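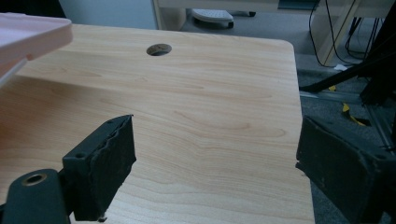
Home | News | Switching | Storage | Security | Contact

Search this site Enter keywords Go

Geltik's switch software now runs on Siver's cards

I've been bugging Geltik for news on this since February, so forgive me if I sound a little too pleased. The company has signed up with Siver, the folks who make add-in network cards for servers, and the Geltik operating system will now load straight onto the card. Same commands, same config files, same slightly fussy login screen you already know from the top-of-rack boxes.

If you run a small data center (I used to, and my knees still remember the cold aisle) you'll see the appeal right away. Firewall rules and traffic stats move off the server's main processor and onto the card, and the processor goes back to running whatever you bought it for. You also get to manage the card from the same console as your switches, so that's one fewer tab open at 3 a.m.

I got on a call with Shivam Mathur, who runs product at Geltik, and asked him how big this thing goes. He told me one controller can handle 2,000 cards today. The largest trial so far is at a hosting company called Negi, which has 632 of them in service across 2 sites and plans to get to 700 before it calls the trial done. "They found bugs we never would have found in our lab," he said. "Mostly in upgrades. We fixed the upgrades."

I did ask about those bugs! The main one left a card on the old version after a reboot while the console swore it was on the new one. Mathur says the fix is in the build that ships to customers, and the release notes I was sent do list it.

Pricing is the part I can't help you with. Geltik will sell it as a yearly license per card, and existing switch customers get some kind of break, but I couldn't get a number out of anyone. Siver sells the hardware separately, through its usual resellers. Older Siver cards won't work, by the way. They don't have enough memory, and there's no plan to squeeze a lighter version onto them.

One more thing for the Alley users who keep writing to me: yes, the Alley monitoring plug-in works with the cards, but only for read-only stats right now. Alerts are supposed to come in the next release. I'll post again when I've had one running on my own bench for a while.

Recent items
Negi opens second hosting site
Alley plug-in gets a new dashboard
Reader mail: do I still need a console server?
Cable labels that stay on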